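Stergate top-loading water dispenser, white, for a small office

I bought this dispenser for our office in June, after the old one from Gajdoš started to make a noise like a coffee grinder.

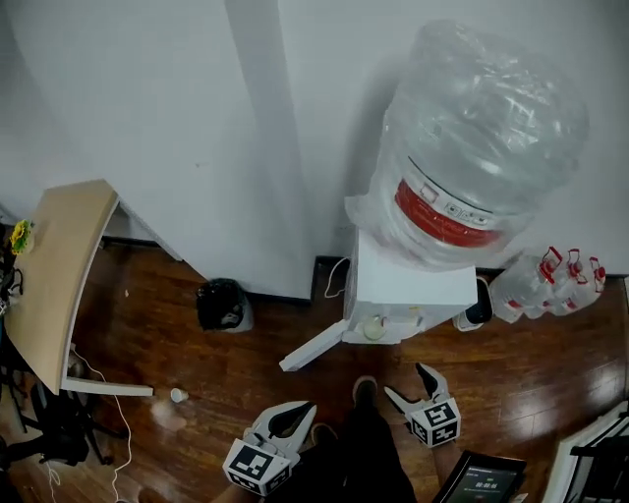 We are a small translation office and we drink a lot of water, also a lot of tea, so I wanted to use it for a good while before I write something. Now I have done so, and my opinion is mostly good, with two complaints.

I paid 191 for it, delivery included, from the Berkholm shop. There was a cheaper model without hot water, but my colleague Veronika Ammann would never forgive me. The box came in one piece and the dispenser was already assembled. I only had to pull off the tape, let it stand upright for some hours as the manual says, rinse it and put the jug on.

Size and place. It is a plain white box and it does not ask for attention. Ours stands against the wall, a short walk from the desks, and it takes less floor than I feared when I measured with paper on the floor. Please leave some space behind it for air and for the cable. The cable is white too, and longer than I needed, so on our side it makes a loop next to the machine. I would like a small hook on the back where one could wind it. On the old Gajdoš there was such a hook, and it was the one thing I liked about it.

Changing the jug. The jug goes in upside down, as with all of this type. The full one is heavy and I am not a tall woman, so the first time I did it together with Regula Mösli from the office next door. Now I can do it alone, but I must be quick in the moment of turning. Very little water is spilled if you wipe the neck before and do not stop halfway. If you have a bad back, please look for a model where the jug stands at the bottom. I say this seriously.

Some people take the plastic film off the jug and some leave it on. I leave it on until the jug is empty. It looks a bit untidy, but the jug stays clean in the storage room and I have less work.

Water. The cold water is really cold, also in the afternoon. If three people fill large bottles one after another, the last one gets water that is only cool, and then you should wait 40 minutes. The hot water is good for black tea and for instant soup. For coffee in a press I would like it hotter, and Veronika still uses her kettle for this. There is no taste of plastic. In the first 2 days I noticed a little, then it was gone.

Drip area. My first complaint. It is small and it sits low at the front, so a splash goes easily past it. We have a wooden floor with a shiny surface, and every drop can be seen on it. I wipe it in the evening. The old machine had a deeper tray which you could take out with one hand and carry to the sink.

Noise. It hums when it cools, and every time it stops there is a soft click. After a week I did not hear it anymore. In a bedroom I would not want it.

Cups. The dispenser has no cup holder and you must think of this yourself. We use paper cups for visitors, and I recommend a trash can close by, or you will find the cups in strange places. For ourselves we have mugs. I also keep a pack of bottled water in the office for the times when the jug delivery is late, and it has been late more than once, but for this I blame Stindside, who bring the jugs, and I do not take away a star from the dispenser.

Cleaning. My second complaint is the manual. It says to clean the inside regularly, but it does not say how often or with what. I wrote to the shop and the answer came after 9 days: citric acid, every three months, rinse twice. I did it once so far and it took me most of a lunch break, the biggest part of it waiting.

Would I buy it again? Yes, for an office like ours I would. For a larger team I think the cold tank is too small, and I would look at the next size. Four stars from five.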